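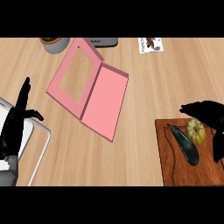
Bogdan Jasińska

Oct 16, 2021

Pinatar Opens Lunch-Hour Walking Program to All Employers in Tarkero

TARKERO - Pinatar, the workplace fitness company, is opening its lunch-hour walking program to any employer in the Tarkero area with five or more people signed up. Until now the program has been offered only to staff at Śliwiński, the packaging firm where it began as a trial in April.

The program is built for people who sit for most of the working day and have not exercised in a long time. Each person gets a plan that starts with slow walking on a treadmill or an outdoor route and adds a little time or speed each week. Short periods of jogging are included later on for those who want them. Nobody is required to run.

At Śliwiński, 333 employees signed up for the trial. They could use treadmills in a former storage room next to the cafeteria or follow a marked path around the parking lot and the loading area. Sessions were kept to half an hour so there was time left to eat and change clothes. Employees on the evening shift used their meal break in the same way.

"Most of the people who came to us had tried a gym at some point and stopped going," said Dariusz Żak, program director at Pinatar. "They told us the trip there and back was the hard part. If the treadmill is down the hall, they'll get on it. Some of them walk in their work shoes for the first week and then bring sneakers."

The plans run for six months. A coach meets each walker at the start to go over general health, past injuries and what the person would like to get out of it. Weight loss is a common goal, and walkers who want to keep track can weigh in privately with the coach once a month. Others ask for help with stairs, sleep or back stiffness, and some just want to get outside. Anyone with a heart condition, or who is pregnant or recovering from surgery, is asked to talk with a doctor before the first session.

Coaches will be on site two days a week at each workplace. Between visits, walkers write down their minutes in a paper log or on the Pinatar website. Employers do not see the logs. They receive only the total number of sessions used each month, with no names attached.

Pinatar will lend treadmills to employers who have a suitable room. The room needs a level floor, a window or fan, and enough clear space behind each machine for a person to step off safely. Employers without a room can choose the outdoor version, and a coach will lay out and mark a route. In bad weather those groups may use the indoor track at the Zurkby sports center, where Pinatar has reserved the noon hour.

The company has room for some 2,000 walkers in the first round. Places will be given in the order that employers apply, and small businesses in the same building may apply together as one group.

"We have had calls from a dental office and a tire shop on the same street," Żak said. "They can share a coach, and that's fine with us."

Employers can ask for an application form at the Pinatar office in Tarkero or through the company's website. Employees whose workplace has not applied may leave their name at the front desk, and Pinatar will contact the employer on their behalf if they wish.

Media contact: Bogdan Jasińska, Pinatar press office, Tarkero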